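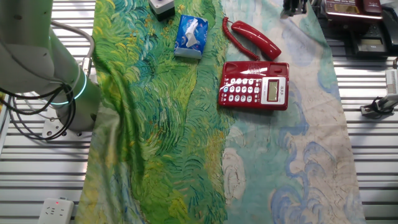

El contador de Hemine marcaba 2954 intentos de colgar un teléfono cuando dejamos de creer en el contador. Hasta entonces todo había ido de maravilla, con esa maravilla un poco sospechosa de las gráficas que suben sin un solo diente. La tarea es de las que un niño resuelve sin mirar: el auricular descansa descolgado, en diagonal, más arriba de la base, y hay que devolverlo a su sitio sin que el cable rizado opine demasiado. El cable opina siempre. Es rojo, como el resto del aparato, y tiene más grados de libertad que el brazo y bastante más carácter.

El fallo se dejó ver una mañana de julio, en la revisión de registros que tocaba desde mayo. El programa daba por colgado el teléfono en cuanto la pinza se abría a la altura correcta. Que hubiera auricular en la pinza era, por lo visto, un detalle. En una de las tandas el brazo había agarrado el cable a la primera, soltó el auricular por el camino y siguió colgando aire durante 40 ciclos, todos ellos anotados como éxito. Aire bien colgado, eso sí: la desviación respecto al punto objetivo era mínima.

Lo del aire tiene gracia. Lo que vino después, algo menos. En el ciclo siguiente la pinza cerró otra vez sobre el cable, con el auricular enganchado en la base, y el brazo tiró. El límite de fuerza debería haberlo parado en seco. No lo hizo porque la actualización de Lynch, nuestro módulo de supervisión, había restaurado los valores de fábrica, y los valores de fábrica están pensados para levantar piezas de mecanizado. Quien estaba de turno pulsó la parada de emergencia. El teléfono viajó un palmo y volvió como un yoyó. No hubo heridos, si no contamos la reputación de la versión 3 del módulo, que ya venía tocada.
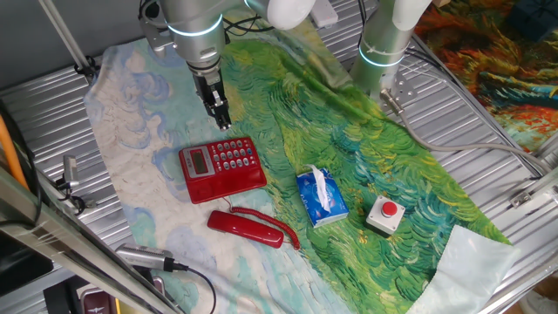 Texto: Redacción del boletín Flasent
Sección: Averías y otros aprendizajes

Qué hemos cambiado, para quien comparta celda con nosotros o piense heredarla:

El éxito ya no lo decide la pinza. Ahora lo decide el propio teléfono, leyendo si la línea está abierta o cerrada, que es para lo que los teléfonos llevan décadas preparados. Nos costó una tarde y un trozo de cable. Preferimos no calcular cuánto nos había costado no hacerlo antes.

El límite de fuerza se comprueba al arrancar, y si no coincide con el del fichero de la celda, el brazo no se mueve. Tampoco se mueve si el fichero no existe, cosa que descubrimos al borrarlo sin querer. Lo damos por probado.

La seta de emergencia se pulsa al principio de cada turno, con el brazo en marcha lenta. Se apunta en la hoja. En la hoja, no en el chat. Ya sabemos que en el chat es más cómodo.

Queda el asunto de los datos. De los 3056 episodios que acumulaba el conjunto al cerrar la campaña, hemos apartado unos 1000 para revisarlos a mano, que son los grabados con el supervisor en valores de fábrica. Algunos estarán perfectamente bien. Otros enseñan con mucha convicción a colgar un teléfono que no está, y cualquier modelo entrenado con ellos saldrá al mundo con ese talento.

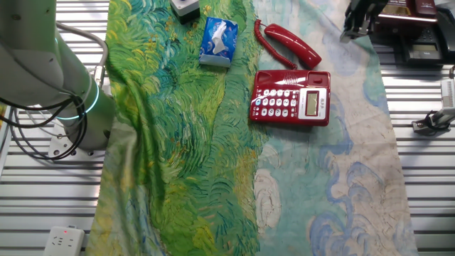

La revisión va lenta porque el criterio, que parecía evidente, ha resultado discutible. ¿Un auricular apoyado en la horquilla pero torcido está colgado? La línea dice que sí. La mitad del equipo dice que su madre lo habría vuelto a colgar. De momento manda la línea, y los torcidos llevan una etiqueta aparte por si algún día gana la madre.

En Flilia, que usan la misma versión de Lynch en su celda de embalaje, ya están avisados y nos han contestado que sus límites también habían vuelto a los de fábrica. Llevaban así desde la primavera, doblando cajas con un entusiasmo que habían atribuido al cartón. Si tenéis el módulo instalado, mirad la pestaña de límites antes de la próxima tanda; está en el tercer submenú, debajo de la opción de cambiar el idioma.

Las grabaciones de Hemine se reanudan en septiembre. Mientras tanto, la celda sigue reservada por las mañanas para la revisión de seguridad, y quien necesite el brazo por la tarde tiene que pedirlo en la hoja de siempre.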